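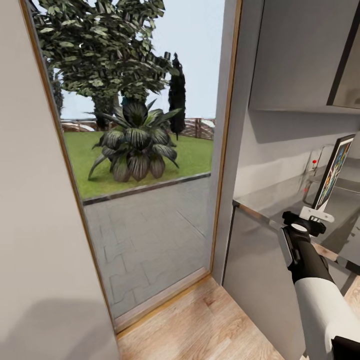 Gellus (home robot project)

Gellus is a home-built mobile robot with a single arm, together with the simulated house in which its software is developed. It was started by Angelica Castillo and Samuele Fontana at Barua, a shared workshop, and is designed to be made by one or two people with hand tools, a drill press and a 3D printer. The plans and the simulated house are offered free to members of the workshop and to anyone who asks for a copy.

Name and origin

The project grew out of an earlier build called Stoltus, a wheeled base with no arm that Castillo used to carry parts between benches. Fontana joined in April to work on the arm. The two kept the drive wheels and battery tray from Stoltus and replaced nearly everything else. The first complete set of plans is dated 17 June 2019.

The name Gellus was first used for the arm alone. It now covers the whole machine, and older notes at Barua use both meanings.

Simulated house

Most of the work on Gellus is done in simulation before any motor is switched on. The simulated house has a kitchen with gray cabinets and a gray countertop, a light wood-grain floor, and a doorway that looks out on a paved walkway, a lawn and a low wooden fence. A framed abstract picture leans upright on the counter near the faucet. The simulated arm has a white forearm and a black gripper.

The kitchen was the first room to be finished. Castillo chose it for the mix of surfaces at different heights, and for the threshold strip at the garden door, a common trouble spot for small wheels. The garden started out as a plain colored backdrop. Trees and an agave-like plant were added later, when the builders wanted the view through the door to have more detail in it. Strong daylight beside a shaded room is hard on low-cost cameras, and the doorway is used to test exposure settings.

The house runs in Venon, a simulator written by Fontana. Venon handles contact between the gripper and rigid objects well enough for practice, but it does not model cloth, liquids or cables. Tasks that involve any of these are left for the real machine.

Base and arm

The base is a plywood box with two driven wheels and two casters. The battery sits low and toward the rear to balance the arm. Builders are advised to fit the battery before the arm, as the base can tip forward without it.

The arm has a reach of 70 centimeters. Its joints use hobby-grade geared motors on a shared data line, and the forearm is a length of plastic tube with printed end caps. The tube is cut square, sanded and glued into the caps, then left overnight. Early forearms were held with screws alone and worked loose after a few weeks of use.

The gripper is printed in parts and assembled with 14 screws. Finger pads are cut from sheet rubber and replaced when worn. A full build takes 28 hours of bench time, not counting printing.

Software

The same control program drives the simulated arm and the real one. A setting in the startup file decides which of them receives the commands. This has caused at least one accident – a simulated test sent to a live arm, which knocked a box of bearings off a bench at Barua – and the program now asks for confirmation before it powers a motor.

Practice tasks are kept as short text files. Each gives a starting position, a target object and a time limit. The most used are reaching toward an object on the counter, moving an object along it, and driving from the kitchen across the threshold.

Limitations

Gellus cannot climb steps, and its casters catch on deep pile carpet. The arm is not strong enough to lift a full kettle or a cast-iron pan. Motions that work in Venon often need slower speeds on the real arm, mainly due to play in the shoulder joint. Fontana has drawn a replacement shoulder with a second bearing – it fits the existing base plate but needs a longer motor bracket.

See also

Stoltus
Venon (simulator)
Barua workshop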